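Vemthorpe workshop puts two sets of gripper fingers through a flower-arranging test

2025-12-20

Anyone who has ever tried to get a bunch of flowers to sit nicely in a vase will have some sympathy for the small automation group at the Vemthorpe workshop, which has spent the past few weeks asking a pair of robot arms to do much the same job, over and over again, with two different kinds of fingers.

The group has been comparing its usual hard gripper fingers with a softer set supplied by Nokside, a small firm that makes rubbery pads and sleeves for people who need to pick up awkward things. Both sets were fitted to the same two arms in turn, and both were given the same artificial flowers to handle, so that the only thing changing from one week to the next was what did the holding. (Real flowers were talked about at the start, and there was a fair bit of enthusiasm for them, but a real stem goes soft after it has been pinched a few times, and the workshop wanted every run to begin on an equal footing.)

Flowers may seem a funny choice when most gripper trials are done with blocks and boxes, but the group says they are a lovely test of nearly everything at once. The stems are thin and like to roll away. The leaves get caught on things. The heads weigh more than the rest, so a flower picked up in the wrong spot will swing around and end up pointing at the floor, and a bunch will often bring along a neighbour that wasn't invited.

Each set of fingers was given 308 attempts, split between lifting a single flower, lifting a bunch, passing a flower from one arm to the other, and placing it in a container. A lift counted only if the flower stayed put for 5 seconds. The arms were guided by a person for the first 100 attempts with each set, so that the operators could get a feel for the fingers, and after that the controller took over and ran the rest by itself. 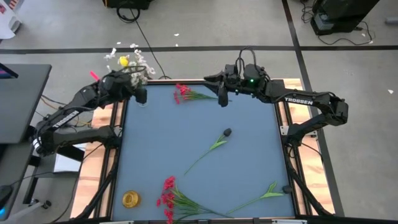
The hard fingers did better with single stems, which surprised a few people in the workshop who had expected the soft ones to win at everything. Their narrow tips could slide in under a stem lying flat on the work surface and close on it cleanly, while the soft pads were a touch too thick and tended to nudge the stem along before they got hold of it. With practice the operators learned to bring the soft fingers in at more of a slant, and that helped quite a lot, though the controller was slower to pick up the habit.

Bunches were another story altogether, and a much happier one for the Nokside pads. They gave a little as they closed, so several stems of different thicknesses could all be held at the same time, and the bunch was far less likely to twist on the way up. The handover between the arms went more smoothly as well. With the hard fingers, both grippers had to line up very neatly before one could let go, and if they were even slightly out of line the flower would spring sideways.

Placing was close to a draw. Most of the trouble there came from leaves catching on the rim, and neither set of fingers had much of an answer for that. The group thinks the remedy lies in how the arm approaches the container, and it has been trying out a slower, more upright path that seems promising so far.

The controller used for the trial was a Chowdary unit, running the same settings all the way through. There had been some hope of testing a second controller, the Lastis, alongside it, but the group decided to leave that for later so as not to muddle the results. The Lastis is now down for January, when it will be given the same tasks with both sets of fingers, and the workshop is also hoping to try a mixed set-up, with hard fingers on one arm and soft ones on the other.

Full notes from the trial, including the gripper settings and a list of the tasks, can be had from the Vemthorpe front office on request. The workshop will also hold an open afternoon in January for anyone in the neighbourhood who would like to come by, have a cup of tea and take a turn at guiding the arms themselves. Space is limited to groups of 4 at a time, so it's best to let the office know ahead of your visit.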